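Boxes, bags or hard cases for the good books?
Posted July 25, 2020 by longboxlarry
Last updated: July 25, 2020
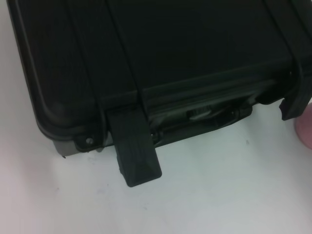 Black hard case on the table, front latch open.

Okay, so I've been putting this off since February and I need the hive mind. I have 11 short boxes in the spare room, and most of what's in them is stuff I love but wouldn't cry over. Then there's the other pile. The full run of Grodasari, including the two ashcans, plus the early Promberg issues from before they switched to the shiny paper. That pile is getting its own home and I can't decide what kind.

Right now everything is bagged and boarded, standing up in cardboard like normal people do it. My wife thinks I'm overdoing it by even asking. But we had a pipe go in the laundry room over the winter and the bottom row of boxes was maybe a foot from the puddle, and I haven't slept right about it since. So: hard case with latches, plastic short box, or leave it alone and buy a shelf? What does everybody here do?

inkstained_wretch wrote:

Buy a shelf. I know it's the boring answer but get them off the floor and you've solved the pipe thing for the price of a couple of trades. I've had cardboard boxes on steel shelving for years and the books look the same as the day I filed them.

Also, jealous of the ashcans. I've only ever seen the second one, and the guy at the table wouldn't even let me hold it.

pundit_of_pundik wrote:

Going to disagree with the shelf crowd before it gets started. A shelf does nothing if the water comes from upstairs. Ask me how I know! I lost most of my Pundik run that way (everything after the desert arc, so at least the good part survived) and the boxes just drank it up. Cardboard is a sponge. I'd go plastic or a hard case for anything you can't replace, no question.

The one thing I'd check first is the inside width. A lot of cases are built for tools or cameras and a boarded comic is an awkward size, so you end up with them leaning, and leaning is how you get spine roll.

longboxlarry wrote:

Good point on the width, I'll take the tape measure to everything tonight. And sorry about the Pundik books, that hurts to read. The desert arc is the best thing they ever put out though, I'll fight anyone on that.

quietpanels wrote:

The desert arc is eight issues of people walking. It's beautiful walking, but come on.

On topic: please be careful sealing paper up in anything airtight. If you close the lid on a humid day you've just locked the humidity in there with your books. I use plastic short boxes with a loose lid and throw a couple of silica packs in each. I swap them out when I remember, which isn't often enough. I open the boxes a lot too, because I reread, so they get some air.

pundit_of_pundik wrote:

EIGHT ISSUES OF PEOPLE WALKING. I'm going to go lie down.

inkstained_wretch wrote:

quietpanels has it right about humidity. I had a friend go all in on sealed cases and when he opened one up a couple of years later the whole thing smelled like a gym bag. The comics were okay, mostly, but a few of the older ones had gone wavy. I still say shelf, interior closet, done. If you're worried about water from above, put a plastic sheet over the top and let the sides breathe.

tworeprints wrote:

Can I ask the annoying question -- are you planning on selling any of these? Because if the Promberg books are going to auction someday then get them slabbed and stop worrying about boxes. The first issue is only supposed to have had 2,000 copies and I don't think many of them were treated well. If you're keeping them to read, different story.

longboxlarry wrote:

Not selling! I read them. I know people think that's nuts with the Promberg first issue, but I pull it out every summer and sit on the porch with it. A slab would break my heart a little. I get why people do it, it just isn't why I bought the thing.

quietpanels wrote:

Porch reader of a low print Promberg. I respect you and I'm also very nervous.

tworeprints wrote:

Fair enough. I slab mine and then buy a beat-up copy to read, but that only works when beat-up copies exist, and for the ashcans they don't. In that case I'd split it up. Hard case for the ashcans and the first issue, everything else in plastic on a shelf. You don't need to armor a whole run when most of it can be had for cover price if you're patient.

tran_fan_club wrote:

Long time reader, first time poster in this section. I store my Tran hardcovers in hard cases because I move every year for work, and for moving they're fantastic. For just sitting in a room I don't love them. They're heavy, you can't see what's inside, and mine don't stack well when they're full. I've got labels stuck all over the lids now and it looks like a luggage carousel in my bedroom.

If you do go that way, lay down some foam or even folded tissue so the books don't slide when you pick it up by the handle. I dinged a corner on the anniversary edition and I still see it every time I take it off the stack.

inkstained_wretch wrote:

Did they ever fix the page order in that anniversary edition? I had mine for a month before I noticed chapter four came before chapter three. I thought it was a flashback thing.

tran_fan_club wrote:

Nope! They put out a little apology card with the second printing and that was it. I kind of like chapter four first now. It makes the brother seem a lot more suspicious.

pundit_of_pundik wrote:

Getting back to the boxes for a second, I don't want to let the humidity thing scare Larry off. You put silica in, you check it, you're fine. People act like a gasket is going to eat your comics. Water ate my comics. I've had the replacements in a sealed case for three years and they're perfect.

quietpanels wrote:

Three years in what climate, though? You've said on here that you live in the desert. Of course they're perfect, you could keep them in a pillowcase. Larry has a laundry room next to his boxes.

pundit_of_pundik wrote:

It's high desert and we do get rain sometimes, thank you. But okay, yes, point taken on the laundry room.

longboxlarry wrote:

We're sticky all summer here, so I think quietpanels wins that one. I measured and a boarded book fits flat with room to spare, but standing up is out of the question. Is flat okay for a short stack? I'd be looking at the two ashcans, the first Promberg and maybe the signed Grodasari annual.

tworeprints wrote:

Flat is fine for a stack that small. Just alternate which way the spines face every couple of books so it doesn't build up on one side. I wouldn't go much higher than that, the bottom one is carrying everybody.

inkstained_wretch wrote:

Agreed, flat is fine. And then a shelf for the rest. I'm going to keep saying shelf until somebody buys a shelf.

longboxlarry wrote:

Okay okay, I'm buying a shelf. Hard case for the four special ones, with silica packs and some tissue, and it'll live in the hall closet away from the laundry. The rest of Grodasari goes in plastic boxes, and the cardboard stays for the stuff I wouldn't cry over. I'll post again when it's set up. Does anybody have a brand of plastic short box they like? The ones at my shop have lids that pop off if you look at them wrong.

quietpanels wrote:

All the lids do that. I put a big rubber band around mine. Get the wide flat kind, the skinny ones dig into the cardboard if you stack one on top of the other.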